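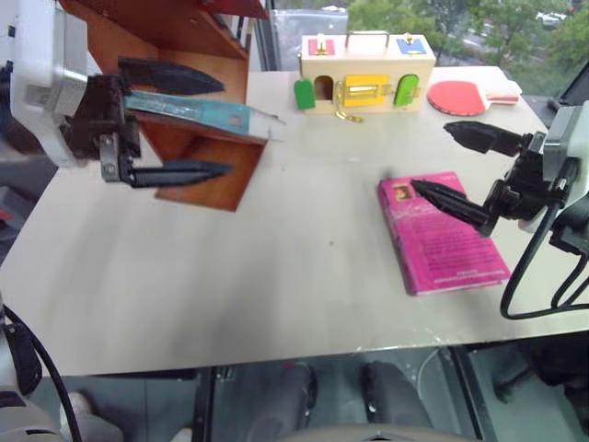
Balogun Latch House: review after seven months

I bought the Balogun Latch House in March for my daughter, who had just turned three and was spending most of her day trying to undo the cabinet locks in the kitchen. It is one of those wooden boxes covered in small doors, each with a different fastener. Grenetti makes a similar one and so does Trisstead. I have used all three at this point, the Grenetti at my sister's place and the Trisstead at the day care where I work two mornings a week.

The Balogun cost me 50 dollars. The Grenetti was 40 when my sister bought it. I don't know what the day care paid.

Assembly

There isn't much. The carrying handle goes on with two screws and everything else comes attached. The screws in my box were a little short and one of them worked itself out within a week. I replaced both with longer ones from a jar in the garage and they have held. If you have the older version with the rope handle, you can skip this step, but I'm told the rope frays.

The latches

You get 7 fasteners: two swing latches, a hook and eye, a slide bolt, a turn button, a barrel bolt and a small hasp with a peg on a string. The hook and eye was the first one she managed, on the second day. The barrel bolt took until summer. It has a stiff spring and my own thumb gets tired of it after a few tries. I rubbed candle wax on the bolt and that helped some.

The hasp peg is the weak point. The string is glued into a hole and it pulled out. I knotted it through and glued it back, and it came out again, so now the peg lives in a kitchen drawer and we use a clothespin. Nneka Ajayi, who runs the toddler room at the day care, replaces the strings on theirs with fishing line before the kids ever see them. I would do that from the start.

Hinges on the doors are piano-style and short. Fingers can still get pinched at the hinge side. It has happened twice here, with no real harm done, but a younger child might be more upset by it.

Noise and wear

A child slamming a little door over and over is loud, and on a bare floor this thing is a drum. We put it on a rug. The paint has chipped along the bottom edges where it gets dragged, and nowhere else that I've noticed. The Grenetti chipped on the door faces within a month, which bothered my sister more than it bothered her son.

Compared with the others

The Trisstead has better hardware. Its bolts are smooth and the screws sit flush. It is also heavy enough that most of the kids can't move it, which is fine in a classroom and a nuisance at home. The Grenetti is light and cheap, with thin doors that warp. The Balogun sits between them. Kekance has a felt board with buckles and zippers that some parents like for car trips. I haven't tried it.

One more thing. The inside is divided into compartments, and the one behind the slide bolt is deep and narrow. Anything small that goes in there is hard to get back out. I have fished out raisins, a sock and my spare house key with kitchen tongs.

Aminu Ogundipe asked under my last review whether replacement parts are sold. I wrote to the company and got a reply the next morning. They sell the peg and string for 3 dollars plus shipping, and they don't sell the latches separately – any hardware store will have something close enough.

I'd buy it again at 40. At 50 I would wait for a sale.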